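Project report: fitting a manual gearbox to the Kavard

Our group took on the Kavard, a small rear-wheel-drive coupé that left the factory with an automatic and nothing else. We love how this car steers, and every one of us had at some point sat in it and reached for a lever that wasn't there. So when the term project list said "any drivetrain modification, road use not required", the choice took one lunch break!

What we had to work with

The car came from the college store in Kosstead, with 1800 cc, a healthy engine and a tired gearbox. The donor was a five-speed from a Karppinen van. It sounds like an odd match, but the van's box is short, strong and easy to find at breakers' yards, and its input shaft turned out to be within a whisker of the right length. We had a budget of 371 pounds for everything, including oil.

The bell housing was the real puzzle. The bolt patterns on engine and gearbox share only 2 holes, so we drew up an adapter plate and cut it in the college workshop. Our first plate was wrong. We had measured from the edge of the block and should have used the dowels, and the shaft sat visibly off centre. The second one went on beautifully -- easily the best afternoon of the whole project. 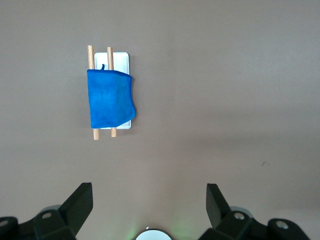
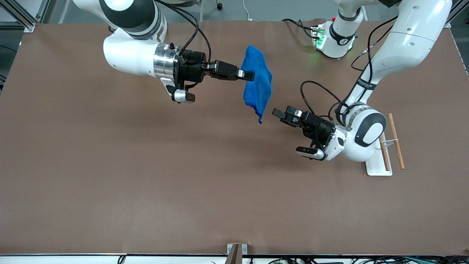
Page last changed: November

Pedals and clutch

With the plate sorted, we moved inside the car. The pedal box has a blanked-off space where a clutch pedal would go (the body shell must have been drawn with one in mind, which pleased us enormously). We made a bracket, fitted a second-hand master cylinder and ran the pipe along the bulkhead, well away from the exhaust.

Getting the biting point right took four tries. On the early ones the clutch dragged and first gear went in with a horrible crunch. Bleeding the system again helped a bit, and a longer pushrod did the rest.

The electronics

The engine computer still expects to hear from the automatic. Without that signal it drops into a safe mode and holds the revs down. We used a Toneter signal box to stand in for the missing unit, and after some fiddling with the neutral switch the car started and revved freely. The dashboard still shows a gearbox warning. We would like to clear it, but it does no harm on the test track.

Results

It drives! All five gears engage, reverse included, and the engine feels far livelier now that you choose when it changes up. The gear lever sits a little too far back for our taller drivers, and there is a buzz through it in third that we think comes from the rear mount. A softer rubber is next on the list, followed by a proper gaiter to replace the old sock.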